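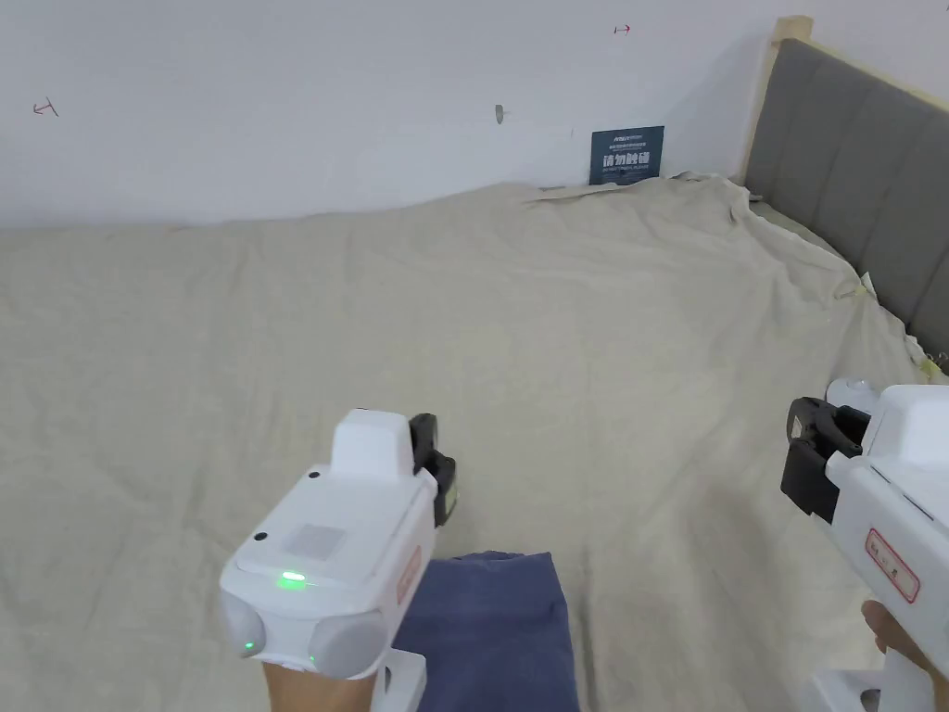

Figure 3. Folded navy-blue cloth on a beige sheet, bedroom setting.

3.2 Folding on the bed

Of the 446 folding episodes in the Lirnia set, most took place on a bed. Participants were free to pick any flat surface in the home, and tables and sofas were also used. The bed gave them more room to spread an item out, but its surface is soft, and a fold pressed down on a mattress tends to open again when the hand is lifted. We coded a fold as finished when the item was left alone for three seconds or more.

Items were grouped by size. Small items (socks, washcloths, underwear) were mostly folded once or twice and stacked. Medium items, including T-shirts, towels and pillowcases, showed the widest range of methods. In 17 episodes the participant folded a medium item, opened it fully and started over, usually with the first fold along the other side. Large items such as sheets were often folded in the air first and finished on the bed.

Bed covering was coded separately. A plain sheet pulled tight gave the fewest disturbed folds. Quilts and loose blankets moved along with the item when it was dragged, and participants often stopped to smooth them. Color contrast between item and covering (see Figure 3) had no clear effect on folding time, though it made the corners easier for our coders to mark.

Stacking after folding is treated in Section 3.3, together with the Hullness episodes recorded in September.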